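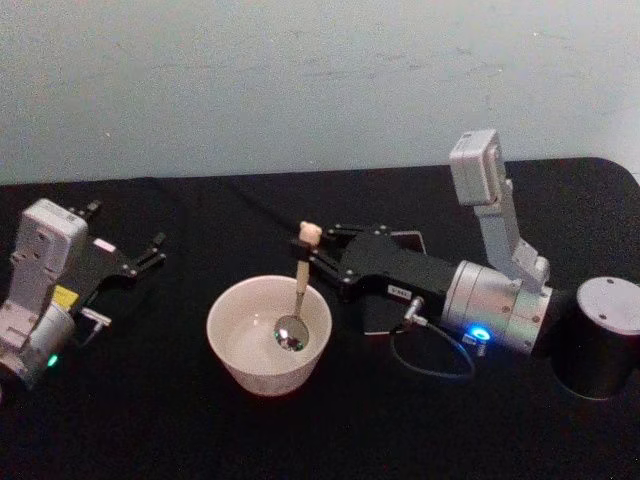
Ich soll jetzt also glauben, dass man zum Umrühren im Kaffee ein eigenes Gerät braucht. Pukico verkauft einen Löffel mit beigem Griffende, und der soll »das Rührgefühl verändern«. Aha.

Ein Löffel steht in einer Schüssel. Er fällt um oder er fällt nicht um. Mehr Gefühl hatte ich dabei noch nie.

Und dann die Sache mit dem Griff. Oben warm, unten Metall, schreibt der Shop. Spülmaschine? Steht nirgends. Ich hab im Januar nachgefragt, Antwort: »Wir empfehlen eine liebevolle Handwäsche.« Nein danke.

Die Gegenseite ist das Stäbchen im Becher. Kostet fast nichts, rührt nicht besonders gut, und bei Nendach in der Teeküche nehmen es trotzdem alle. 700 Stück im Karton.
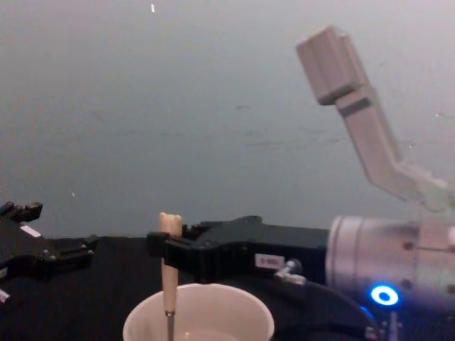 Wobei ich auch da meine Zweifel habe. Mit so einem dünnen Ding kriegt man Zucker vom Becherboden nicht weg, man schiebt ihn spazieren. Kakao kann man ganz vergessen. Da bleibt unten der Schlamm.

Angeblich gibt es von Usari einen Test: 2 Minuten rühren, dann schauen, was sich abgesetzt hat. Wer rührt denn bitte 2 Minuten lang im Kaffee?

Schwarzes Tischtuch ist übrigens auch so eine Empfehlung aus der Ecke. Sieht edel aus, bis der erste Fussel kommt. Also bis sofort. 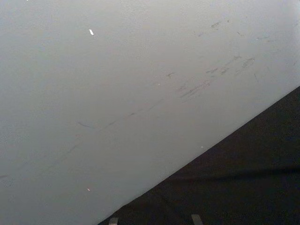
Timo Brinkmann schreibt mir drunter, ich solle es halt mit einem langen Teelöffel aus dem Altbestand der Kantine probieren, der koste 59 Cent und überlebe uns alle.

Kann sein. Aber 59 Cent plus Versand, und dann klappert er wieder am Becherrand. Ich bleib vorerst beim Schwenken.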